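3.2 Reports of Airspace Violations in the Lanuncombe Sector
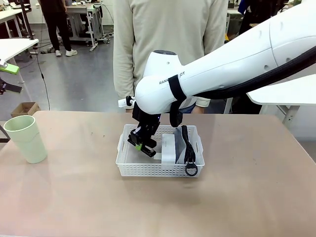 The second group of data consists of 327 public notices which the Loden air command issued after flights near the maritime border. Each notice gives the hour, the type of aircraft and the distance from the coast – but only 11 of them name the radar station that made the first contact. For this reason we did not try to estimate the reaction time of single stations, as Imai did in her earlier study of Gaslow.

We coded every notice by the verb used for the foreign aircraft: "approached", "crossed" or "was escorted". Notices published before March use almost only the first verb. After the March exercise the wording becomes stronger, although the reported distances stay nearly the same.

Figure 3. Workspace with robotic arm, two-finger gripper and white basket.

The change of wording is discussed again in Section 4.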